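# Plenow Remnants - Frequently Asked Questions

Answers to what people ask us most by email and at the counter. If yours is missing, write to us and Ravinder or Bernd will reply, usually the next working day.
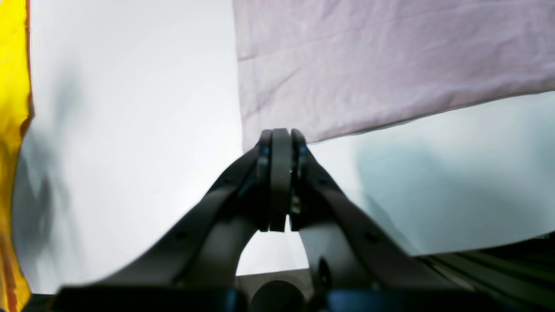 ## Ordering

**What counts as a remnant?**

Anything left at the end of a bolt that is too short for us to sell by the yard. Most pieces are between half a yard and two yards. The listing gives the length and the full width, measured flat. If a piece has a flaw, the listing says where it is.

**Can you cut a remnant in half for me?**

No. Each piece is sold whole. For smaller amounts, look at the scrap bags, which are sold by weight.

**Do you have more of the one I bought last month?**

Probably not. Send us the item number from your packing slip and we'll look. If the same fabric came in from the same mill, it may still be from another dye lot, and the color can be a little off. We'd suggest buying all you need for one project at one time.

**What is in a scrap bag?**

Mostly quilting cotton, with some lawn and poplin. We sort by color family but not by print, so you may get several pieces of the same thing. You can ask for solids only in the order notes. We don't put knits, fleece or upholstery fabric in the scrap bags.

**Is there a minimum order?**

No, but orders under 6 dollars ship with a small handling fee, shown at checkout before you pay.

## Color and swatches

**Will the color match what I see on my screen?**

Close, in most cases. Yellows and purples are the hardest. A pale purple can look gray on one phone and pink on another, and bright yellow often looks flatter on a screen than it does in your hand. If the match matters, order a swatch.

**How do swatches work?**

We can send swatches of anything in the regular range, which is 221 solids at the moment. Remnants can't be swatched. Swatches are cut by hand and the edges are not finished. They go out by letter mail every Friday, so an order placed on a Saturday will sit for most of a week.

**Can you match thread to my fabric?**

Yes, from the Kuster range only. Add "match thread" in the order notes and we'll pick the nearest shade. We always go slightly darker if there is no exact match, as lighter thread shows more on a seam. Tell us if you want it the other way.

## Washing and care

**Should I wash the fabric before I sew?**

For clothes, yes. For quilts it's up to you. Some quilters like the crinkle that comes from washing after. Don't mix washed and unwashed cotton in the same quilt.

**How much will it shrink?**

Our cottons shrink a little in the first warm wash, more along the length than the width. Linen shrinks more than cotton. Buy extra for anything that has to fit.

**How do I keep dark colors from running?**

Wash them alone in cold water until the water stays clear. Reds and navy blues may need two or three rounds. Salt and vinegar won't set a modern dye, whatever your aunt told you. Color catcher sheets do help with small amounts of loose dye.

**My cut edges fray in the machine. What can I do?**

Zigzag or serge the raw edges first, or trim the corners off at an angle. A mesh bag helps too. Use a gentle cycle and take the fabric out as soon as it ends.

**How do I get a hard fold line out?**

Steam from the back with a damp press cloth and leave it flat to cool. If the fold has faded in the light, the line is in the dye and pressing won't remove it. We mark these pieces as "fold fade" and price them lower.

## Shipping and returns

**Where do you ship?**

Anywhere in the country. Orders over 100 dollars ship free. We stopped overseas orders in November and don't have a date for starting again.

**Can I return a remnant?**

Yes, if it hasn't been washed or cut. Send it back within two weeks of getting it. Swatches and scrap bags can't be returned.

**You sent me the wrong piece.**

Sorry. Email us the item number from the bag and the one on your slip. We'll send a label, and you don't have to wait for us to get the piece back before we mail the right one - if we still have it. If not, we refund you in full.

## Visiting

**Can I come in and look?**

Yes. The counter is at 506 Draseck Road, in the back half of the Brikik building. Use the side door. Parking is free behind the building after 3 p.m. and metered on the street before that.

**Do you take donated fabric?**

Only clean woven cotton in pieces of a yard or more. Call first and ask for Bernd Kleinschmidt. Please don't leave bags at the door, as they get rained on.

**Who do I contact about a class or guild order?**

Ravinder Lemieux handles group orders. Tell her what you're making, how many people are in the group and when you need the fabric.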